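Home | Notices | Work With Us | Past Reports | Contact

Last updated: August

Doubters wanted: paid judges for a test of chore-doing machines

Tinano is looking for 13 people to spend six afternoons deciding whether machines can do dull work as well as the people who get paid to do it now. You don't need a technical background. We would prefer that you didn't have one. What we need is people who have sorted returns, packed orders, cleaned rooms, stocked shelves or run a busy house, and who know what a finished job looks like.

We write buying advice for small shops, laundries and care homes. Over the past year our readers have been sent a great many brochures promising that a robot will soon clear the returns bin, fold the towels and put away the dishes. Most of the videos that come with these brochures are short and sped up. Few show what the machine dropped, or who walked over and picked it up.

The last time we ran a test like this, at Lelau, the judges scored 2,776 attempts at small jobs. They passed 1,456 of them. The makers thought that was a fine result. Rosine Gilbert, who had managed a stockroom before she joined us, pointed out that she would have let a new hire go before lunch for the same record. Both views went in the report, and we had more mail about hers.

What you'd be doing

You will sit at the test bench in pairs and score each attempt on a paper sheet: done, partly done, or not done. You will also write down any time a person steps in, however briefly. A nudge to the bin counts. So does a restart. There are two kinds of work this round. The shop-floor half is picking mixed goods out of bins. The household half is towels, cutlery and a kitchen table after a meal.

You will also do the same jobs yourself for one of the six afternoons, so that there is a human score to compare with. Wear shoes you can stand in.
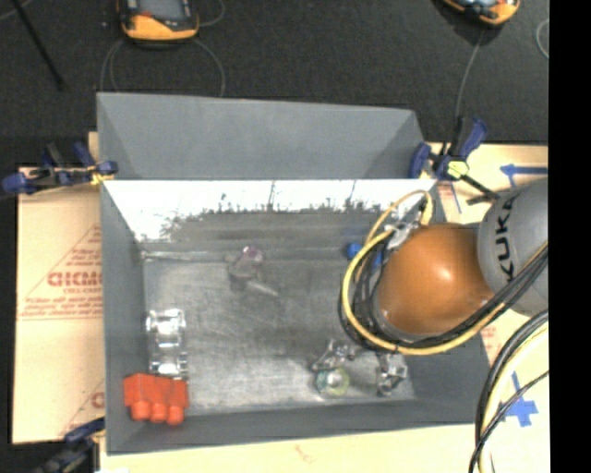
Bin picking is where the sales talk runs furthest ahead of the work, in our view. Makers like to show a bin of identical boxes, which tells a shop owner very little about a Monday's worth of returns, so we ask for mixed goods and make no effort to be kind about it. A clear plastic package with bright light bouncing off it, lying up against something red-orange in the corner, is an ordinary thing to find in a returns bin, and a shop hand would lift it out while talking about something else. The KUKA arm has to find its edges first. Small things on the floor of the bin, like the see-through ring or tape roll down by the gripper fingers, are the other kind we want watched closely. Mark an item as done only when it is out of the bin and where it was meant to go.

Who should apply

Anyone over 18 who can come to our Pitov site from 1 p.m. to 5 p.m. on all six afternoons. You must be able to read small print on a label and stay fair when you are bored. If you work for a robot maker or seller, or own shares in one, please don't apply. People who are sure the machines will fail are welcome, but you will be asked to score what you see, and Loïc Besson will check the sheets against the recordings.

Pay and practical matters

Judges are paid by the hour at the same rate as our own bench staff, including breaks. Travel is paid back on receipt. Lunch is not provided. The bench area is loud at times and has a marked line you must stay behind while an arm is powered.

To apply, send Annick Collet a few lines about a job you have done with your hands and how you could tell when it was done badly. No resume, please. We will reply to everyone before the end of August.

This site uses cookies to remember your settings. Accept | Manage choices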